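Comunidade > Casa e Cozinha > Mesa e loiça > Tabuleiros

Como dispor prato, copo e talheres num tabuleiro de refeição individual?

Estou a normalizar a preparação de tabuleiros na cantina de Bernarport. Servimos 106 refeições por turno. O tabuleiro é retangular, cinzento, com cantos arredondados e rebordo elevado. O prato é redondo, verde-lima.

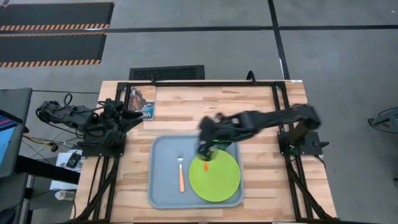

Pretendo uma posição fixa para o prato e outra para o garfo. O copo é o ponto em dúvida: se ficar ao lado do prato, sobra pouco espaço para a taça da sopa. Há alguma regra prática?
Glória Correia

Resposta 1
Prato à direita, garfo à esquerda do prato, paralelo ao lado curto do tabuleiro. Durante o transporte o copo vai vazio e pode assentar no prato, desde que a base caiba na zona plana. Enche-se na mesa. Usamos este método na Sarmiento com tabuleiros de 60 cm. 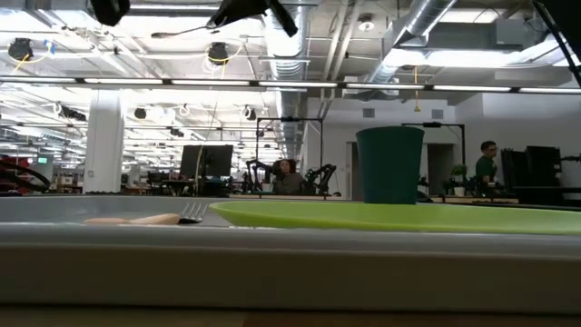 Nestor Barredo

Convém usar copos de base estreita. Com base larga, o apoio apanha a aba do prato e o copo oscila. O garfo assenta no fundo do tabuleiro, nunca sobre o rebordo.

Resposta 2
Concordo com a anterior, exceto no copo. Prefiro-o no canto superior direito.

Acrescento a ordem de montagem: primeiro o tabuleiro vazio, alinhado com a bancada, com prato e talher de fora, ao alcance da mão.

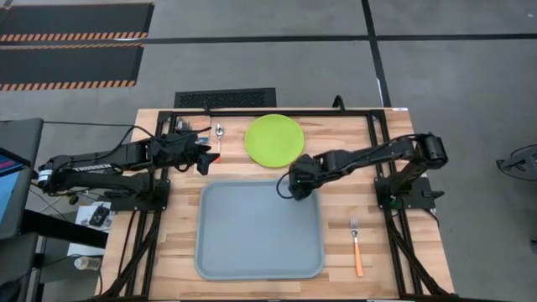

Depois o prato, a seguir os talheres, o copo no fim. Para sopa, a colher fica à direita. Margem de 18 mm entre o prato e o rebordo.
Alfredo Abella

Resposta 3
depende do tabuleiro
Thirumalai Bhat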